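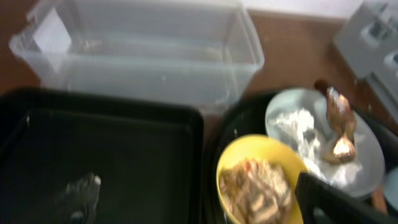 Week 6: Household organics and kerbside sorting

Food scraps are the heaviest part of most household bins. Wet waste also spoils paper and cardboard -- once soiled, they are rarely recovered.
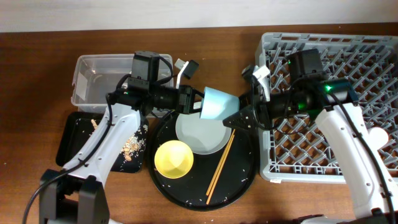 Read the Skundside case before the tutorial. The council trialled kitchen caddies in 124 homes from January.

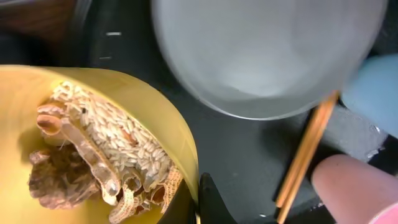

Nutshells and rice can both go in the green bin. Shells break down slowly, so chop them for a home heap.
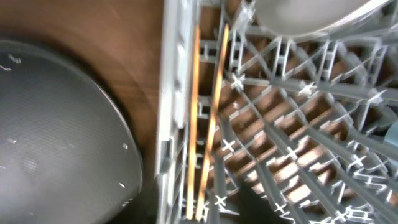
Rosalba Farina: Our heap took peanut shells whole, and they were still there 19 weeks later.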